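Emon Linen Services
Now hiring: Bedding Inspection and Folding Attendant
Posted 16 Aug 2026

Emon Linen Services is looking for two people to join the bedding room at our Brekke Street building. We wash, check, repair and pack bedding for guest houses, student housing and short-term rentals. The bedding room handles everything that doesn't go through the flatwork ironer: mattress pads, zip covers, blankets, quilts and textured throws. Sheets and pillowcases are done by a separate crew on the other side of the building.

These are year-round positions. Both openings are on the day shift, 7:00 a.m. to 3:30 p.m., with a half-hour unpaid lunch and two paid breaks. The schedule covers five days out of seven and is posted two weeks ahead. Weekend work comes around every other week.

What the job involves

You will take clean bedding from the carts, spread each piece on a table, look it over on both sides, and decide where it goes next. Most pieces get folded and stacked. Some go back to the wash for a second pass, some go to the sewing table, and a few are pulled for good. A piece that is pulled gets a tag with the customer code and the reason written on it.

In a normal week the bedding room sends out 1,735 pieces. New attendants start at a slower pace and are brought up to the regular rate over the first 60 days. You will work next to an experienced attendant for that whole period.

Daily tasks include:

Checking seams, hems and bindings for open stitching
Looking for stains, pulled threads, thin spots and lint
Opening and closing zippers on covers and noting any that stick
Folding to the customer's fold card, which hangs at the end of each table
Stacking by size and wrapping finished stacks
Filling out the count sheet at the end of each cart
Wiping down tables and sweeping at the end of the shift

Who we are looking for

No laundry experience is needed. Some of our best folders came from grocery stores, kitchens and school cafeterias. You should be able to stand for most of a shift, lift 35 pounds, and see small flaws in light-colored fabric under bright light. Glasses are fine. You need to read and write enough English to follow the fold cards and fill out tags.

Sewing skills are a plus. Miroslava Šťastný runs the sewing table and is glad to train anyone who wants to learn hem and binding repair. People who pass her repair check move up one pay step.

White textured goods take the most patience.

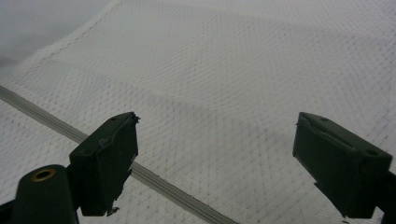

A loose stitch in a hem is easy to miss on a patterned weave, and small marks can hide in the folds, so we ask attendants to smooth each piece flat with their hands before deciding on it. Speed comes later. If you are the kind of person who rushes, the ironer crew may suit you better, and they hire in January.

Pay and benefits

Starting pay is $18.50 an hour, with a review after the training period. Health coverage and paid time off begin after the training period too. We pay a $600 bonus at the end of your first full year. Work shirts are provided. Closed-toe shoes with a non-slip sole are required and you will need to bring your own.

How to apply

Pick up an application at the front office, or send a short note with your name, phone number and the hours you can work to Kalkidan Endale in the office. A resume is welcome but you don't have to have one. Interviews are held in person with Kalkidan and the bedding room lead, Dinesh Talukder, and include a short paid trial at the folding table. Please wear clothes you can work in.

The front office is open from 8:00 a.m. to 4:00 p.m. Use the side entrance next to the loading dock. Applications are accepted until both positions are filled.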